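Hilo rápido sobre el correo, que llevo semanas prometiéndolo y siempre se me pasa

1/ Abrí la bandeja en septiembre: 923 sin leer. Novecientos veintitrés. Y yo dando consejos de organización a la gente, qué vergüenza

2/ Lo primero que hice fue lo que hacemos todos. Crear carpetas. Llegué a 41. "Pendiente", "Pendiente urgente", "Pendiente de verdad". No encontraba nada

3/ Las borré casi todas. Quedan dos: Responder y Archivo. El buscador hace el resto, para eso está

4/ Lo de Responder solo se abre dos veces al día, a las 10 y a las 16. Fuera de ahí, cerrado. Cuesta los primeros días -- te pica la mano, en serio

5/ Tadhg Fahy me preguntó si no se enfadan los clientes. Uno se quejó. Uno. Los demás ni se enteraron, y si arde algo llaman por telefono 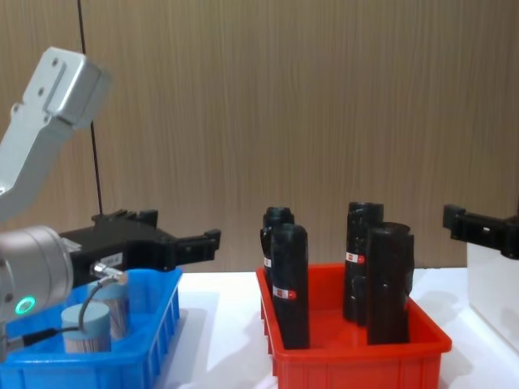 6/ Boletines: me di de baja de todos los que no había abierto en el último mes. Velby, Cindico, tres de zapatillas... fuera. Y los correos que sí se quedan los trato como esa caja azul, la que tiene dos cilindros de pie dentro: un sitio fijo y se acabó, no una caja distinta para cada cosa. Tardé una tarde entera, con café y de mal humor

7/ Truco tonto que me funciona: si la respuesta cabe en dos líneas, la escribo en ese momento. Si no cabe, va a Responder y le pongo en el asunto el verbo. "Llamar". "Firmar". "Decir que no"

8/ "Decir que no" es la que más se me atasca, ya os aviso. Tuve una ahí once días

9/ Probé Cletivora para que me ordenara todo sola. Me la recomendaron en Kokkonen, donde la usa medio equipo. A mí me marcó como publicidad una factura mía, asi que adiós. Igual la configuré mal, no digo que no

10/ Los viejos: todo lo anterior al verano, 814 mensajes, al Archivo de golpe sin mirar. Me temblaba el dedo. De esos he tenido que rescatar dos

11/ Ahora ando por debajo de 200 en total contando lo archivado este mes. No es bandeja a cero ni lo pretendo, me agobia solo la idea

12/ Me preguntáis por el móvil -- notificaciones del correo quitadas, globito rojo también. El del trabajo lo dejo en la entrada al llegar a casa

13/ Otro día hago lo de los papeles en papel, que ahí sí que tengo un cajón que no cierra. Si teneis algún sistema para garantías y tickets, dejádmelo por aquí

Hilos recientes
Cómo vacié el escritorio del ordenador en una tarde
La lista del domingo y por qué la dejé
Contraseñas: mi apaño con una libreta
Cajón de cables, segunda parte

Contacto | Aviso legal | Volver arriba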